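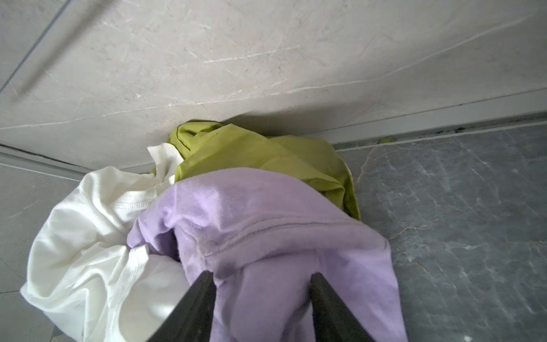
Fingers down in the laundry, as seen from the wrist.

The fault that ate my October was a grip that wouldn't let go. Benjie Ocampo and I had Nita, our sorting setup at Odton, picking clothes off the floor, and she'd been a sweetheart for 409 picks (I was bragging, I admit it). Then on the next one the fingers closed on a sleeve and the release command just vanished. The arm kept lifting, the sleeve stretched, and Benjie hit the stop with his elbow!

No one got hurt, but I didn't love how close his hand had been. The log showed the wrist board dropping messages for 126 milliseconds, and our code read silence as "all good, carry on." Yikes.

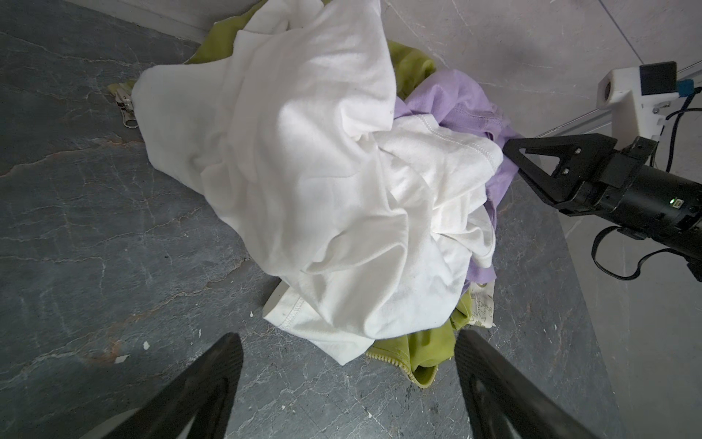

Two grippers at one heap, with a zipper pull on the tile.

Zippers worry me more now than sleeves do. So the new rule is simple: if the wrist goes quiet, both arms freeze. We've also cut the lifting force by about 50 percent, and Benjie stands well back. He wants 3,000 clean picks before he'll come any closer, and I'm not arguing.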